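### Unit 4: Packing mixed snack packets

Course notes, G. Pellegrini

Use an open carton with the flaps folded clear. Flat packets go in first, parallel to the long side. Crinkled or air-filled packets follow. Do not press them to gain height; a burst seal means the carton is repacked.

Narrow items stand lengthwise between softer packets. Loose packets stay on the tablecloth beside the box until the first layer is settled.

Carton limit: 20 packets. Record the fill level before closing.

For the lab sheet, sketch a box with packets inside and one still on the cloth, and mark where it should go.
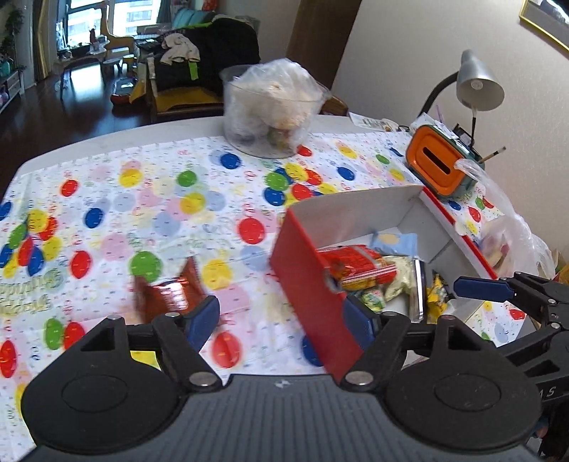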